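To: Iltdale Toy and Puzzle Swap list
Subject: Re: Sorting the loose blocks by color

On Friday the Bavstead group wrote:
> We went through 241 loose blocks and gave every color its own
> box. It took one evening and we'd urge everyone on the list to
> do the same before the February swap.

One evening, fine. I'd like to hear how those boxes look after a month of kids. I tried it with the Grivero sets and was back to mixed boxes by the second swap. Plain cubes in red, blue, yellow and green get played with together, so why store them apart?

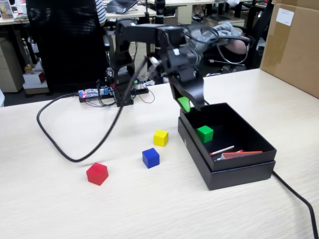 What size box works best for mixed cubes?
A shallow one that holds 100 at most, so a child can reach the bottom without tipping it out.

A black cardboard box is good enough for me, and the lid can go underneath while it's in use. I don't see the case for buying four plastic tubs per set. If Bavstead still has its colors separate by summer, I'll take it back.

Iltdale swap table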